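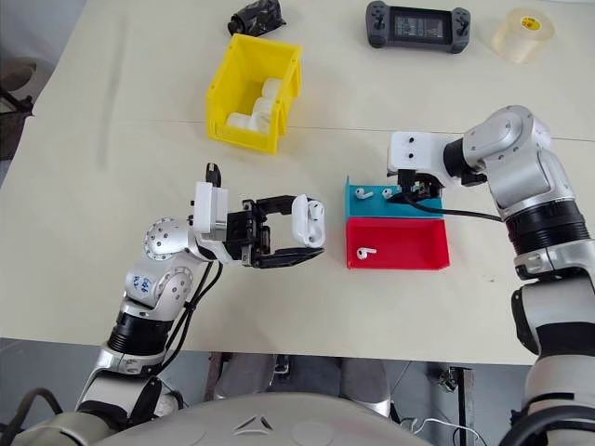
Do I need a risk assessment if I buy the Kubo bench kit and my arms are already sold as collaborative?
You need one all the same. The word "collaborative" describes what the arm can do, and the assessment looks at your whole job: the arm, the gripper, the part it's holding and the people who'll be reaching in beside it.

Kubo Bench Safety Kit for two-arm workstations
Item 357, stocked at Plorelwood, Tremilbridge and Jonport

We put this kit together after a good many chats with customers who had lovely new equipment and a drawer full of standards they hadn't quite got round to reading (we sympathise, truly!). It won't do your assessment for you, but it gives you a sensible place to start, and it suits light tabletop work such as sorting, packing and handing small parts from one arm to the other.

What's in the box
Three emergency stop buttons with mounting plates
Floor marking tape, yellow and black
A laminated start-up card
A risk assessment workbook, 19 worksheets, keyed to ISO 12100 and ISO 10218
8 cable clips with adhesive backs

Good practice at the bench
Mount a stop button within easy reach of every spot where a person normally stands. Mark the full reach of both arms on the floor, including the gripper and anything it may be carrying, and keep personal bits and pieces outside the line. Route cables so they can't catch at full stretch, then run the job slowly and watch them the whole way through.

Look at the fingertips as carefully as you look at the arm. A slow gripper can still give a nasty pinch, and a hard-edged part changes the contact area, so do the worksheet again whenever you change fingers or product. Where two arms share a space, write down which one gives way and what happens to a held part when the stop is pressed.

Ordering and updates
The workbook was last revised on 29 Dec 2020, and earlier buyers are welcome to a free copy of the new sheets from any of our counters. Spare clips and tape are sold separately. Please check your local workplace safety rules too, as they come first wherever they ask for more than we do.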